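Lockyer Community Board > Local Matters > Anyone know who is behind the Gunum page?

saltbushjen
Thu 21 March
Evening all. I've been following the Gunum page since December, and I'd love to hear what the rest of you make of it, because my household is split right down the middle. Whoever writes it seems to get hold of the council agenda papers before the councillors do, and the post on the Grirkari depot sale was spot on, right down to the colour of the folder! It has 1,955 followers now, which for a place the size of Lockyer is a fair whack of the electorate.

ridgeroad_ute
I read it every morning with my cuppa and I'm not ashamed to say so. Still, it does bother me that they can have a go at people by name and never sign their own. My money is on someone inside the planning office.

two_magpies
Oh, I don't agree at all, sorry ridgeroad! If you worked there and had a mortgage, would you sign it? The local paper gave the depot sale 3 paragraphs — and that was after Gunum had been banging on about it for weeks.

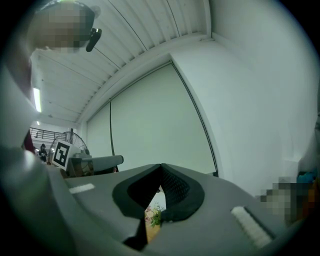
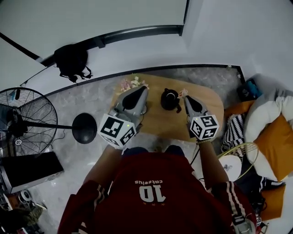
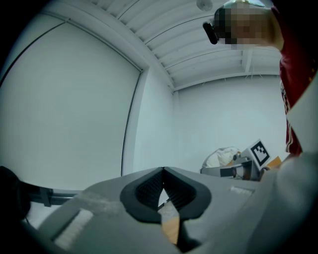 According to two_magpies' neighbour, the page got the Cistovura bridge tender completely wrong and never put up a correction, so perhaps we should all be a bit careful about treating it as gospel.

saltbushjen
That's a fair point about the bridge, and I'd forgotten it. I did write to them at the time, very politely, and got a thumbs up back and nothing more.

ridgeroad_ute
Typical. A proper paper would have to print something, even if it was down the bottom of page 15.

two_magpies
They might have to, love, but when did you last see one? I'll take a page that's right most of the time. Anyway, I'm off to the candidates' night at the hall, and I'm hoping someone asks about the depot with all of them sitting there. Will report back if I can read my own handwriting.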